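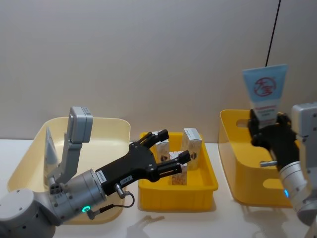 One reply to the May handout asked whether you really need separate trays for small stuff, or whether one big basket and a bit of willpower would do the same job. Start with that question. Read it out slowly, because half the room will be nodding along with it.

My answer is that I tried the one big basket for years, and I have the dried-up hand cream to prove it! Small boxes sink. Tubes slide under the boxes. You end up buying a second one of something you already own (I did this with toothpaste, more than once, and I'm not going to pretend otherwise in front of a crowd).

Speaker notes, Probert Library evening talk, Jun 3, 2020
Small Things in Small Trays

Opening

Say hi, thank Bastivico for the loan of the folding tables. Mention that the slides go up on the Ukis page afterward so people can put their pens down.

Ask for a show of hands: who has a bathroom drawer that won't close? Wait for the laugh. Don't rush it, I always rush it.

Then the setup. Everything tonight happens on one clear tabletop. I like a white one if you have it, and a bedsheet over the kitchen table works too. Open containers go in a row where you can reach all of them without walking. Lids stay off until the very end - a lid is an invitation to stop early.

Basket or tray?

Point back to the first slide. The cream plastic basket on the left is the kind I'd use for bigger, odd-shaped things. It has a wide rim, so your fingers have something to grab when you pull it off a shelf. The yellow tray in the middle is a different animal. Low sides, small footprint, and three little white boxes standing up in it. Everything in there can be found with one look down.

People ask me about color all the time and I have gone back and forth on it. My own trays are all different because I bought them on different days, and it works great. I reach for "the green one" without thinking. My sister-in-law's are all clear and that works for her too. Move on before this turns into a debate, it ate 15 minutes last time.

Boxed things

Keep the box or toss it? If the thing inside is glass, or has a leaflet you'll want, keep the box. Otherwise flatten it and let the item stand by itself. When you do keep boxes, stand them up. Lay them flat and they turn into a stack, and then the one you want is always on the bottom.

Leave a finger's width of space in the tray. A jammed tray looks wonderful for one evening and then you can't get anything out of it without tipping the whole lot over.

(Story about the cough drops goes in if I'm running ahead. Skip it if not.)

Tubes

My favorite part, and the part I get the most mail about! Face wash, sunscreen, hand cream, that kind of thing. If the cap is flat and wide enough, stand the tube on it. The contents settle toward the opening and you're not standing there at six in the morning squeezing from the top like you're wringing out a dishcloth.

Look at how the print runs on the next one. It's a Dabao face cleanser (大宝 in the big red circle), powder blue on top and white lower down, and with the cap at the bottom all that lettering is the right way up. Plenty of tubes are printed like that. Turn yours over at home and check. If the words are upside down when it's on its cap, keep it whichever way you'll remember what it is.

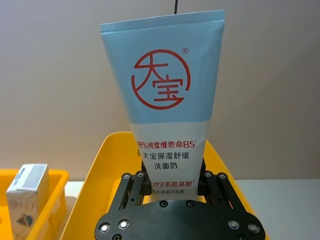
Tubes that won't stand

Skinny caps, round caps, the travel-size ones that fall over if you breathe near them. Use a mug. I mean it, an old mug with a chipped handle is perfect. I own a Berik drawer divider too and it's fine, but the mug was free.

Half-used ones go in front and new ones behind. When the front one is done, the back one moves up and you write it on the list. I have 9 tubes at home right now, which feels like a lot to say out loud, so maybe let the audience guess first.

Try it at the tables

Hand out the bags. Each table gets 12 items and two containers, and they have to agree on where everything goes. Give them the full time even if it gets loud. Walk around, resist fixing things.

Afterward ask each table for one item they argued over. It's nearly always the tweezers.

Questions

Repeat each question into the mic. Room 3165 is locked at closing, so coats need to come out before we start on these.

Bags go back in the blue crate by the door, mugs to the kitchen.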